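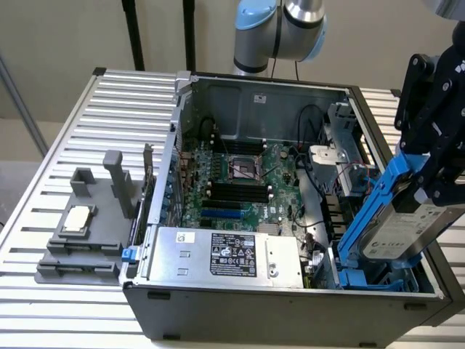

Clalmont Repair Library Opens Its Doors to the Whole County

CLALMONT, 26/11/2024 – The Clalmont Repair Library is growing! Starting this winter, anyone who lives in the county can borrow tools, book a bench and sign up for free evening classes at the library's new home in the former Perić print shop on Finov Street. Until now, membership was open only to people living inside the town limits, and the waiting list for bench time had become the thing members wrote to us about most.

The new space has room for nine workbenches, up from four at the old address behind the bus depot. There is a proper tool room with a counter, a quiet corner for sewing and mending, and a classroom with a door that closes (our teachers asked for that door more than once, and we are delighted to give it to them). The big front windows from the print shop days are still there, and so is the long oak counter where customers used to pick up their wedding invitations and raffle tickets.

"I walked in the first time and thought, yes, this is it," said Delyth Gittins, director of the Clalmont Repair Library. "It has good light, it's on the bus line, and you can wheel a bicycle or a broken armchair straight in off the sidewalk. At the old place we had eleven steps and a very narrow hallway, and I have personally been stuck in that hallway behind a dresser."

The library began as a Saturday morning tool swap in a church parking lot. People brought the drills and sanders they used once a year and went home with somebody else's. It has grown into a lending collection of 300 tools, from tile cutters and pipe wrenches to soldering stations and a sturdy old button press that the high school drama club borrows before every show. Tools go out for one week at a time and can be renewed by phone, by email or at the counter.

Classes for Beginners and for the Merely Curious

The class program is where newcomers will see the biggest change. The winter schedule covers lamp rewiring, bicycle tune-ups, darning and patching, patching plaster, sharpening kitchen knives, and two courses on home computers. Every class is free to members, and no experience is needed for any of them.

The computer courses are led by Qiuyue Shen, who spent many years looking after school computer labs before joining the library's teaching team. Her first course, Know Your Desktop, takes students through the parts of an older tower computer, how to clean out dust safely, and how to tell when a new drive or more memory would give a slow machine a few more good years. The second moves on to choosing parts, wiping old drives and putting a fresh operating system on a computer that has been sitting in a closet.

"People come in a little scared of the inside of a computer, and I love watching that go away," said Shen. "A lot of it is screws, clips and patience. I had a student last May who told me she had never opened anything more complicated than a flashlight, and by the end of the course she was helping the person next to her. She's signed up for lamps now, too."

Students in the computer courses may bring a machine from home or practice on one of the library's own. Please leave monitors at home, as the classroom has plenty. Laptops are not part of the winter program, but a laptop evening is planned for spring and members will hear about it first.

Plaster patching is new this year and comes to us through Plastero, a small family firm that has been fixing ceilings in Clalmont's older houses for two generations. They are giving their teaching time and the materials. Students will practice on wall panels built for the purpose, so there's no need to worry about making a mess of somebody's dining room.

How to Join

Membership costs nothing for the first year. After that, members pay what they can, and those who can't pay stay members all the same. To sign up, bring a photo ID and something showing a county address, such as a utility bill or a piece of mail. Members under 16 are welcome with a parent or guardian, and there are stools at every bench that adjust for shorter arms and legs.

Bench time is booked in two-hour blocks, mornings and evenings. Each bench has a vise, a task lamp and a power strip, and there is always a staff member on the floor who can answer questions or find the right screwdriver. We do ask that gas engines be drained before they come inside, and that anything with a strong smell – paint stripper, for example – be used only at the covered bench in the back yard.

Tools Wanted

With room for more shelves, the library is once again taking donations. We would especially love hand planes, clamps of any size, sewing machines in working order, bicycle repair stands and good extension cords. Small electronics and computer parts are welcome as well. We can't accept mattresses, refrigerators, old tube televisions or opened cans of paint. If you're not sure, call before loading the car.

The opening party will run all day, with 200 free tote bags sewn by the mending group, a knife sharpening table, hot cider and short tours of the tool room. Bring a wobbly chair! Our furniture team will be gluing joints until closing time, and glued chairs can be picked up the next day.

The hours for the party, the full winter class schedule and the tool list are posted in the front window at Finov Street and at the town hall information desk.

Media contact: Delyth Gittins, Clalmont Repair Library. Interviews and visits to the new space are available on request, including during classes.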